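Kitchens & Surfaces | Materials

The Working Counter

The stretch of counter where breakfast is made gets harder use than any other part of a kitchen. It takes crumbs, knife work, hot metal and citrus, often inside the same half hour. Three materials do most of the job: a pale veined top, a bamboo board and a tiled wall.

Marble patterning is popular because the veins break up the surface visually. Fine crumbs show less against gray branching lines than against plain white. True marble is a calcium carbonate stone and etches on contact with acid, sealed or not. Printed or engineered versions resist acid better but tolerate heat poorly. Rilmont, which fabricates both, advises owners to keep any heating appliance off bare engineered surfaces above 69 degrees Celsius.

Bamboo boards are made from strips glued edge to edge under pressure. The Cistwood board range is pressed from strips cured to a uniform moisture content, which limits cupping. A groove routed inside the rim holds liquid from fruit or meat. It also collects crumbs, and a stiff brush clears it faster than a cloth.

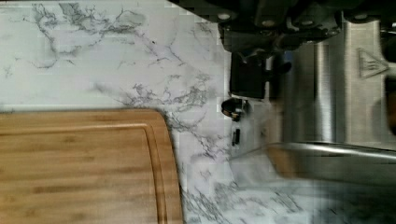

Bamboo board with juice groove on a marble-patterned top.

Oil the board monthly with food-grade mineral oil, on both faces and all edges. A board oiled on one side only will bow. Wash by hand and stand it on edge to dry.

Small appliances set the layout. A two-slot toaster needs clear air above the slots and a level footing, and the crumb tray must slide out without the appliance being lifted. The Karaki bench guide allows 100 millimeters between a toaster and the wall. A toaster oven needs more, particularly at the rear vent.

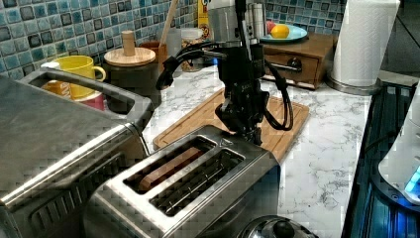
Two-slot toaster, one slice in the left slot, against blue mosaic tile.

Small mosaic tile carries a high proportion of grout, and grout is the part that stains. Orau supplies its mosaics in sheets at $137 per box and recommends epoxy grout behind cooking areas. Cement grout costs less and should be sealed before use, then again each June.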